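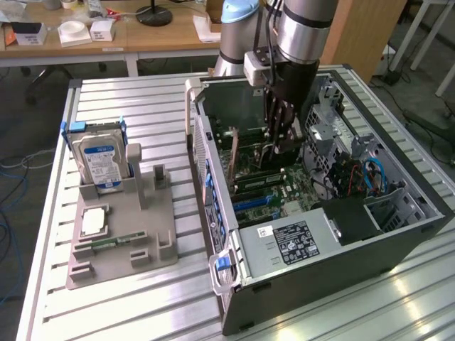 *Cell 2, arm over the expansion slots, card still seated.*

Pre-run checklist, card removal task, software side. Friday, November 8, 2024. Filled in by me (Llinos Jenkins), second reader Joon-young Koo. Stack is Rodudix for planning and control, Molov for perception. Comments are mine unless there are initials next to them, and yes, I know they run long!

## 1. Before enabling motion

- [x] **Controller and planner on the same release.** Both on build 473. Last week the planner was one behind and quietly ignored the new speed cap, so please read the number off both screens (I've stopped trusting the launcher to tell me).
- [x] **E-stop pressed and released, state seen in the log.** Fine. The log line shows up before the pop-up does, which still bugs me.
- [x] **Speed cap loaded for "inside case" zone.** Loaded. I pushed a too-fast command on purpose in simulation and it got clamped like it should.
- [ ] **Watchdog timeout tested.** Not done. Bo-ram Jeon changed the timeout on the force loop and I want her next to me when we pull the plug on it. Holding this one open.

## 2. Collision model

- [x] **Tower mesh matches the case on the bench.** Good match on the shell and the drive cage. The carrying handles at the corners were missing from the mesh and I added them as plain boxes – ugly, but the planner doesn't care about ugly.
- [x] **Fixture tray in the model, with what's standing on it.** The tray itself was there, but the hard drive in its blue caddy wasn't, and it stands up pretty tall at the far end. Added. The tall gray post next to it was already in.
- [ ] **Cables.** Same old story. The wires looping around by the drive cage aren't in any mesh, and neither are the black ones running down the arm. For now there's a keep-out box over the cage side and a limit on wrist rotation. A-yeong Ban wants to try a swept volume for the arm cables, and I'd love that, but it isn't a thing we can tick today.
- [x] **Background stuff outside the reach limit.** Desk and cabinet are both behind the virtual wall. OK.

## 3. Perception

- [x] **Wrist camera stream live and timestamps sane.** Lag was 71 ms on the check I ran. Our limit is in the config, and we're under it.
- [x] **Card found, and found as the right thing.** Molov boxes the graphics card nicely, and the silver edge gives it a good strong line to fit. It used to grab the long white slot to the left and call that a card edge, with great confidence! The retrained weights fixed it on all 14 replay clips.
- [ ] **Bracket segmentation.** The tan bracket comes out clean, but the gray slot covers next to it bleed into each other, I think from those perforated strips. We don't need the covers for this task, but the planner treats the whole blob as an obstacle and gives up good approach paths. Filed as ticket 624.
- [x] **Finger mask applied.** The fingers take up a good chunk of the bottom of the wrist view, so if the mask isn't on, the depth filter goes a bit wild. Mask on, checked by eye. *JK: checked too, there's a thin sliver unmasked on the left arm link. Harmless, I think.*

## 4. Grasp check, arm paused

Pause the program at the "straddle" waypoint and look at the live view before you let it close. One finger should be on each side of the card, and neither one should be heading for the slots next door. If you're not sure, back out and replan, it's cheap.

- [x] **Fingers on both sides of the card.** Yes, happy with this one.
- [x] **CPU socket area inside the keep-out zone.** Yes. The zone covers the metal retention frame and the lever beside it. I made it a little bigger than Costel Babić's original and he grumbled but signed.
- [ ] **Clearance to the black cable by the socket.** There's a black cable curling in from the left of the socket and the planner has no idea it exists. I'd like a person watching the live view for every run until we have something better.

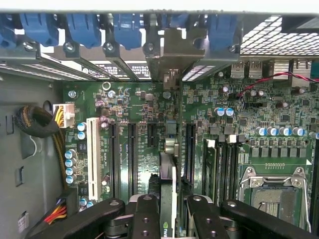
## 5. Result and follow-ups

**Slow, supervised runs only.** No unattended runs until the open boxes in sections 1, 2, 3 and 4 are closed or somebody writes down why not.

- Bo-ram and me: watchdog test, first thing next session.
- A-yeong: swept volume idea, rough version is plenty.
- Joon-young: fix the mask sliver while he's in that file anyway.
- Me: proper handle meshes, and chase ticket 624 before the January release.

Signed off for supervised use: L. Jenkins, J. Koo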